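The Yellow Liner: A Small Gallery of Waste Management

Every household has one job that belongs to everyone and is therefore done by whoever loses patience first. In ours it is the green wastebasket. It stands among the handbags and the stuffed animals, it takes in everything the other bins refuse, and it wears a yellow liner because Elvia Xolalpa once bought 243 of them at a closing sale in August and we are going to use them up or die trying.

We are down to 152. I keep a tally on the inside of the closet door, which tells you what kind of winter it has been.

The gallery is short. Click through at your leisure, or read on for the opinions.

1. The knot

There are two schools of thought on closing a liner. Heriberto Cervantes spins the whole thing like a pizza and tucks the tail under. I tie the handles, one knot, pulled snug and left alone. A second knot adds nothing except swearing, usually when you remember what you dropped in there.

Yellow film this thin keeps very few secrets, so mind what you throw out if you have guests. 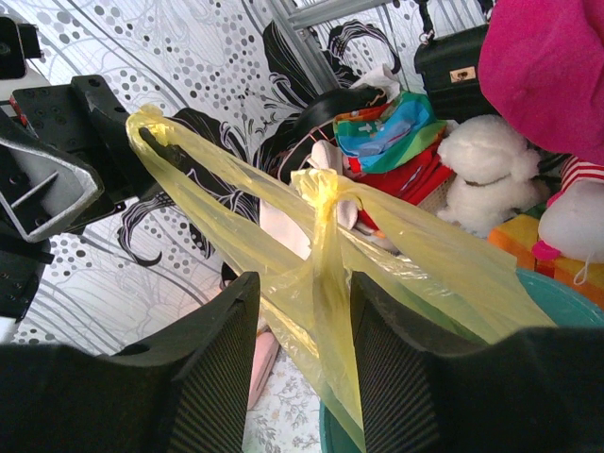

2. Bags inside a bag

Plastic shopping bags breed. You bring home two, you put them under the sink, and by the end of the month there is a colony. We kept ours in a drawer until the drawer stopped closing, then in a Senton storage tub until the lid stopped closing, and then we ran out of things with lids. 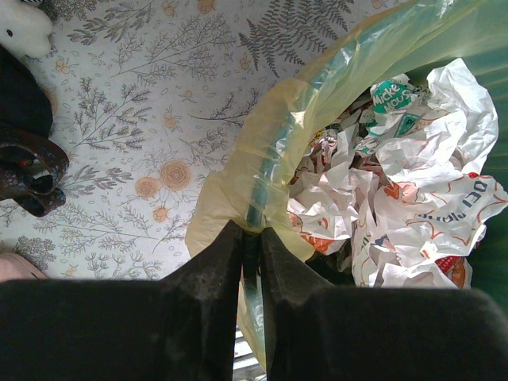 The trouble with shopping bags is air. A crumpled one takes up the space of a loaf of bread and weighs less than the receipt. Houda Bennani folds hers into little triangles, 29 to a shoebox, and will show you the shoebox. We belong to the crumplers, as you can tell from the white wad in the green bin, printed side out, with a scrap of Mickey Mouse still legible near the top. He has looked more dignified. Pressing the pile down by hand buys you another day or so – after that it rises again overnight like dough.

A word on the rim, while I have you. Fold the liner well over it on all sides and give it a tug before you put anything in. A liner that only just reaches will wait for the first heavy item and then slide quietly to the bottom, and you will be fishing for the edge with two fingers and your head turned away.

3. The bin and its neighbors

Yavuz Güler believes a wastebasket should live in a corner. I believe it should live where people are standing when they have something to throw out, and in our case that means out on the patterned mat with a white teddy bear for company. The bear has no complaints. The handbags were supposed to be sorted before the toys, and the toys before the hats, and you can judge our progress for yourself.

Higinio Orozco came by to help and spent 60 minutes deciding about one tote bag. He kept it.
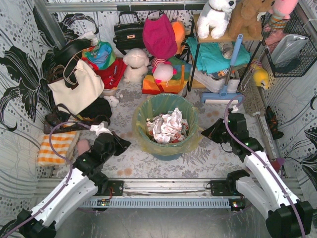

How full should a wastebasket be before you change the liner?

Three-quarters is the sensible limit. You need enough slack at the top to bring the handles together, and a bag filled to the brim will either split at the side or refuse to close. If it smells, change it sooner, however little is in it.

More galleries in this series: The Drawer of Dead Batteries, Parts One and Two, and The Šimek Lamp That Came With No Plug. The one on coat hangers is still waiting for me to find the coat hangers.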